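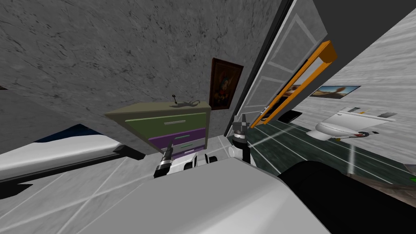 Report on the Visit to the Horno Residence, Fleltcombe
Submitted to the Office of Student Housing, January 18, 2018

The Office of Student Housing sent a delegation to the Horno Residence in Fleltcombe to review how a comparable institution furnishes, maintains, and assigns small single bedrooms. The visit was arranged at the invitation of the residence director, Nives Sala, following an exchange of letters last March. The delegation was made up of Shirley Simard, Associate Director for Facilities, and Samuele Marras, Coordinator for Residence Life. Both members contributed to this report. Ms. Simard drafted the sections on rooms and maintenance.

Travel and arrival

The delegation traveled by rail to Hafstein and continued by regional bus. The bus stop is at the foot of the hill below the residence, and the walk up is steep. Members of staff who plan a similar trip in winter should allow extra time and bring suitable shoes. Visitors are asked to sign in at the front desk and to leave large bags in the porter's room. The delegation was received by Ms. Sala and by Mirko Costa, the residence's head of maintenance, who led most of the tour.

General description of the residence

The Horno Residence has 174 single rooms in two connected buildings. The older building was put up as a boarding house for apprentices at the Flurkberg paper mill and passed to the college when the mill closed. The newer building stands behind it and is reached by a covered walkway. First-year students are placed in the older building, where the kitchens are larger and the floor assistants live on the hallway. Students in later years may ask for either building, and Ms. Sala reported that requests are evenly split most years.

The laundry, mail room, and bicycle storage are on the ground floor of the newer building. The delegation noted that the mail room is open in the evening, a schedule our own residents have requested more than once.

Bedrooms and furnishing

The residence gives each student a bed, a desk, a chair, a set of drawers, and a lockable cabinet. Wardrobes were removed from the older building during the last renovation. Residents had complained that the wardrobe doors blocked the way to the window, and floor assistants found that many students kept folded clothes on the bed while the wardrobe stood half used. The drawers that replaced them are lower and leave the wall above free for pictures and shelves.

Students may hang pictures from existing hooks without permission. New hooks must be requested from maintenance, and Mr. Costa's staff install them at no charge. He explained that the earlier rule, under which nothing could be attached to the walls, led to a large amount of adhesive damage each summer. Patching and repainting have gone down under the present rule, although he did not have separate records for the two buildings and asked that the comparison be treated with care.

Doors open inward throughout. In the smaller rooms this limits where a desk can stand, and the floor plan given to incoming students marks the area that must be kept clear. The delegation considers this plan a simple and useful document. A copy has been placed in the shared folder.

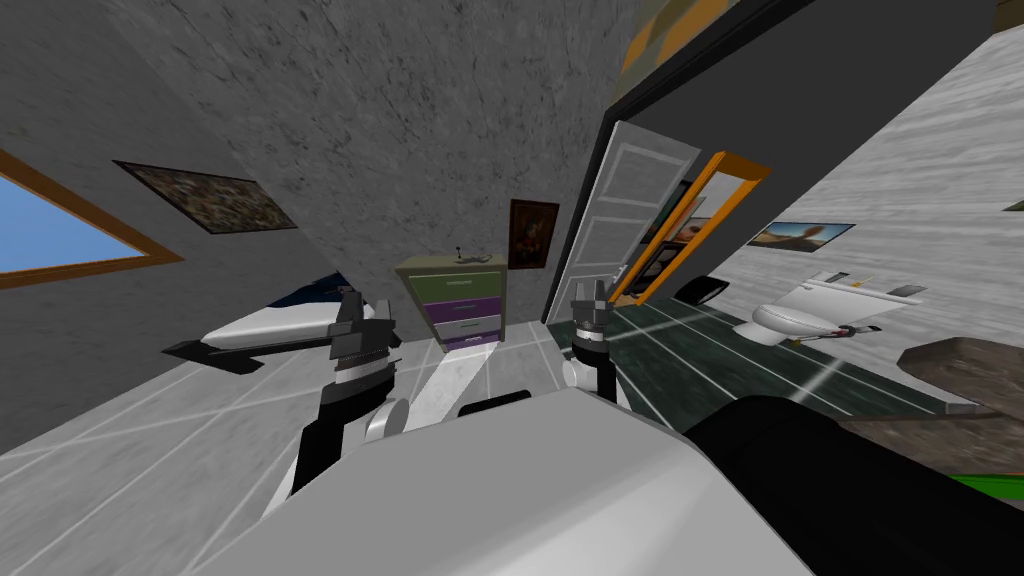
Heating and windows were the next matter discussed. The older building is heated by a central boiler, with a valve in each room that residents may set for themselves. The newer building is controlled by floor, and this arrangement draws most of the complaints the residence receives between fall and spring. Mr. Costa expects to install individual valves there over the next two summers. He advised against doing the work floor by floor during the academic year, having tried it once on the ground floor with poor results.

Window repairs are handled by an outside carpenter. Residents report a problem on a paper card kept at the front desk, and the card travels with the job until it is signed off. The residence tested an online form and went back to cards after one semester. Ms. Simard would like our own office to look at the reasons for that decision before the planned change to our work order system is made final.

Room assignment

Mr. Marras met separately with Carmela Sartori, who manages assignments. The residence receives close attention from parents at this stage, and Ms. Sartori's office answers all assignment questions in writing. Requests are accepted until 10 days before the start of term. After that date changes are made only for medical reasons or where a room cannot be used.

Each resident pays a deposit of $600. The deposit is returned after a room check attended by the student and a floor assistant, who both sign the form. Disputed charges go to Ms. Sala. Mr. Marras was shown the form, with names removed, and found it shorter and clearer than ours. It has one page for the room and a second for the furniture, with space for comments beside each item.

Furniture replacement and storage

The tour ended in the basement store, where spare furniture is kept by type. Pieces with minor damage are repaired on site and returned to use. Drawer fronts and handles are ordered separately from the frames, so that a single broken part does not require a new unit. Mr. Costa does not try to match colors when a drawer is replaced in an older room. Residents are told this when they move in, and he has received few objections.

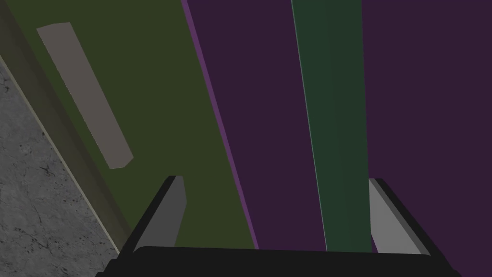 Colored surfaces in diagonal bands.

Recommendations

The delegation recommends that the Office prepare a one-page floor plan for each room type before the next move-in period, showing the area to be kept clear by the door. It further recommends a trial of the hook policy on one hallway of our own, with wall repairs recorded before and after. The two-page room check form should be reviewed by the assignments team and the business office.

No change to the deposit is proposed at this time. The question of wardrobes should wait until residents have been surveyed, as our bedrooms differ in shape from those at Fleltcombe and the same choice may not suit them.

The delegation thanks Ms. Sala, Mr. Costa, and Ms. Sartori for their time and for the documents they provided. Ms. Sala has been invited to visit our campus in return. Travel receipts have been filed with the business office, and questions on this report may be sent to Ms. Simard.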